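To: cell-users list
From: Noemi Ferreira
Subject: Re: Flivora cell: grip force dropouts on soft items

Modupe Uzor wrote on 17 March 2023:

> Before I close the ticket, can you confirm whether the grip
> loss shows up in the force log, or only in the jaw position?
> Renia support want one or the other. Please also say which
> item was in the jaws.

Both, but they don't agree, and that is the fault. The item is the plush ketchup bottle. The table layout is the usual kitchen set.
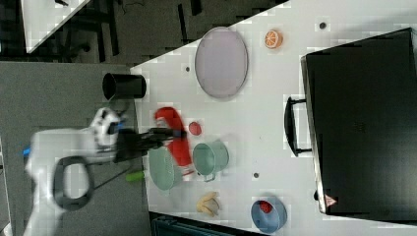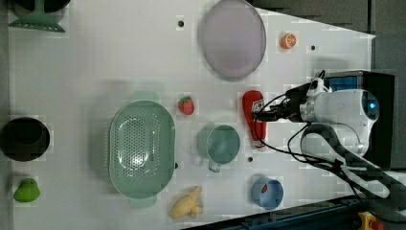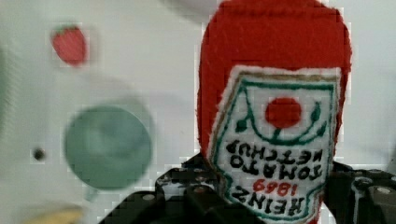
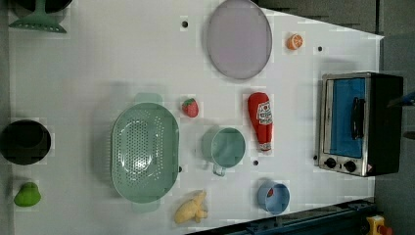 Modupe added by phone that a mismatch between force and position should have tripped the Kikby watchdog, and that if it didn't, the cell ought to be stopped until we know why. I agree with the first part. On the second, read on.

The sequence from the log is as follows. The jaws close and the force reading climbs to the threshold. The controller reports "held". The felt then keeps compressing, force drops below the threshold, and the controller doesn't go back and check. Position still says closed on an object, so the state stays "held" while the arm lifts. On hard plastic the force settles at once and the gap never shows.

The watchdog compares force with position only while the jaws are moving. Once they stop, it is idle. I had assumed it ran all the time, and the Pîrvu manual can be read either way.

The fault came up 2 times in 5 lifts with the default settings. With the settling delay raised to 2,000 ms I haven't been able to bring it back, but I don't consider that a fix. It hides the drop in force by waiting it out, and a softer item would need longer again.

On stopping the cell: the e-stop circuit is separate from all of this and was tested after the last lift. A dropped felt toy is no hazard. A dropped mug might be, so until the watchdog is patched I'd like us to keep to these limits:

- soft items only at reduced arm speed
- no lifts over the table edge
- no reaching in while the state reads "held", whatever the jaws look like

The third one matters most. Anyone who trusts that state and reaches under the arm is trusting a value that may be stale.

Modupe, please leave the ticket open and send Renia both traces. The time stamps on the force channel run behind the position channel, so line them up on jaw contact before you compare.

The same settings file is loaded on the second cell. I haven't checked it yet.

Noemi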